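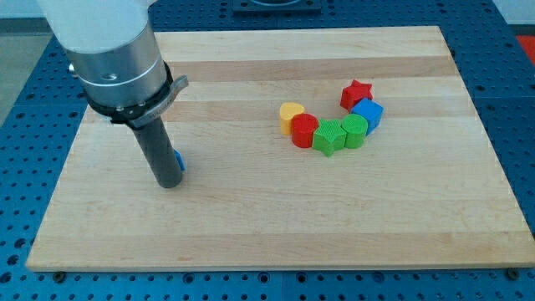 *Figure 1. The strip-laminated board on the perforated table, with coloured blocks set out in an arc.*

## 2. Work surface and block layout

### 2.1 Board

The blocks were laid out on a rectangular wooden board made from light strips running lengthwise. It was bought as a Skernar worktop offcut and sanded once before use. The strips alternate between a pale cream and a darker honey tone. This matters for the layout work, as the joints give a set of parallel reference lines without any marking on the surface. The lines were used for setting out the straight rows and for checking that the open side of each arc faced the same way.

The board rests on the blue perforated table. An earlier trial with the blocks placed directly on the table was dropped after one afternoon. The small round pieces settled over the holes and leaned, and the arc had to be laid again each time the table was knocked.

Two other surfaces were tried: a grey felt mat (Skaltent) and a painted panel left over from the Yusof project. The felt held the blocks well but hid the edges of the darker ones. The panel was too glossy under the ceiling lights. The wooden board was kept for all later layouts.

### 2.2 Blocks

The blocks are coloured plastic pieces from a Kisura children's set. Shapes include a heart and a short round column with a flat top. The heart is the awkward one. It stands upright with the lobes on top, so its contact with the board is small and a slight push turns it. It was therefore placed at the end of a row wherever the layout allowed - in Figure 1 it is the yellow piece at the left end of the arc, with the red column next to it.

### 2.3 Layouts

Three layouts were used: straight row, arc and loose group. Each was set by hand from a paper plan. The plan gives the order of the pieces and the side on which the row starts, but no distances, and gaps were judged by eye. Leonie Steinbach set the arcs and checked them against the plan before each photograph.

Setting an arc took up to 60 seconds. The straight rows were quicker - the strip joints did most of the work. In total 327 layouts were recorded, of which 4 were left out of the tables in Section 3. In each of these the order of the pieces did not match the plan, and the mistake was found only when the pictures were sorted on the Wednesday.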